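Baldur Mikkelsen on sleep, small hotels and the 3 a.m. wakeup

Caught Baldur Mikkelsen between trains. He ran the night desk at the Drumalcombe for 8 years, then wrote a short book about why people sleep badly away from home. It has sold 851 copies, mostly to other hotel people. He is fine with that. "It was meant to be a pamphlet," he says.

Coffee first. He takes his black, before noon only, and is strict about it.

The book started with a notebook. Every guest who came down to the lobby after midnight got a line in it. Too warm, too bright, strange pillow, fight with husband. By the second July he had 600 lines and a theory, which was that most of them were fine untill they looked at the clock.

"They wake up, that's normal, everybody wakes up. Then they see it's ten past three and start doing math. If I fall asleep now I get four hours. Now they're awake."
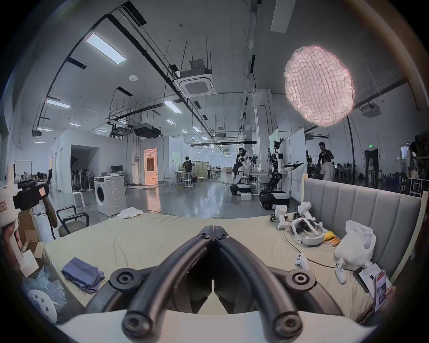
So what should a person do at ten past three?

"Get up. Sit in a chair, dim lamp, something dull to read. Go back when your eyes get heavy. Lying there getting mad at the ceiling is the worst thing, you teach yourself that bed is where you get mad."

He isn't a doctor and says so twice. Sigita Rätsep, who runs a sleep clinic, read the draft and crossed out a whole chapter on herbal tea. He still sounds a little hurt. She also made him add a page on snoring and when to go get checked. Good page, the best one in there maybe.

We talk about rooms. He likes them cool and he likes them boring. Curtains that meet in the middle. No humming fridge. At the Drumalcombe it was room 117 that got the complaints, right over the kitchen fan, and the owner wouldn't move the fan. Baldur put regulars in there last and gave them breakfast free. 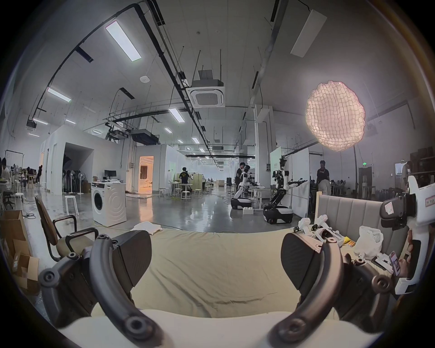 Bedding is where he gets loud. Thread count bores him, he wants to know wether a sheet breathes and how often it gets washed. Wrinkles he forgives completely. A beige sheet as creased as this one would have got him a talking-to from the housekeeper, he says, but he'd sleep on it happily. "Ironing is for the guest's eyes. Your skin doesn't care." What he won't forgive is a heavy comforter in summer, or one thin blanket in January with the spare locked in a closet downstairs.

And phones? Long sigh. He charges his in the hallway. His wife doesn't, they have agreed to stop discussing it.

Next is a second book, on naps. Twenty minutes, sitting up, shoes off. He's got a train to catch and plans to test it on the way.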